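Huklow v Gorneck will be replayed?

kestbridge_fan
July 24, 2024
I read in the local paper that the league wants Huklow and Gorneck to play again the match that was stopped in June. It was 2–1 for us, with 12 minutes left. The floodlights failed and the referee sent everybody home. Why must we start again from zero?

ismail_road_end
Because the rule says so. If a match is stopped before the end, it is replayed in full. I don't like it also, but it is written.

sfleury
I have the rule book open and it is not so simple. The league "may" order a replay, or it may let the result stand. So they have a choice – and they chose the worst one. I paid for the bus and the ticket, and 264 people were in the stand with me.

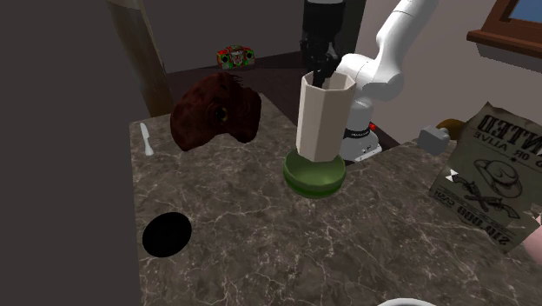

White cup on a green bowl, robot arm above (render)

gorneck_till_i_die
Sorry, but we had two corners in the last five minutes before the lights went. You were very tired. A replay is fair for both teams.

kestbridge_fan
Two corners is not a goal, my friend.

ismail_road_end
Could they play only the missing minutes? In some countries it is done like this.

sfleury
I wrote to the league to ask exactly this. They will answer in 20 days. I will post the letter when I have it.
Sandrine Fleury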